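What I learned from asking for a job title

18 April 2020

So I finally did the thing I've been putting off since last June – I asked my manager at Enholm to change my job title. Not my pay (one scary talk at a time, please!), just the words under my name.

Some background, if you're new around here. I was hired as an office assistant. Since then I've picked up onboarding, the vacation calendar, the benefits questions, and most of the phone calls that start with "sorry, quick one." When I was at Evetti we had proper job descriptions and I used to roll my eyes at them. I take it all back.

What I did to get ready

I kept a list for three weeks. Every task, even the dull ones, with a note on who asked for it. It came to 40 lines, and only two of them were in the job description I signed. I typed it up on one page and sent it over the night before so it wouldn't feel like an ambush.

How it went

Pretty well! It was a video call, obviously, with my laptop balanced on a pile of cookbooks. I talked too fast and said "um" a lot, but the list did most of the work. She asked which jobs I'd like to keep and which I'd hand over tomorrow, and I wish I'd thought about that beforehand (I said the calendar and then panicked and took it back).

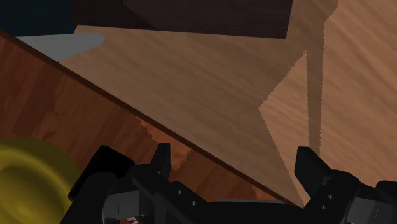

What happens next

She's taking it to the Salinas office, where they sign off on titles, and I should hear in two weeks. I asked for "people coordinator" and I'd be happy with anything that has "HR" in it somewhere. If you've had this talk at your own place, tell me in the comments how long you waited for an answer.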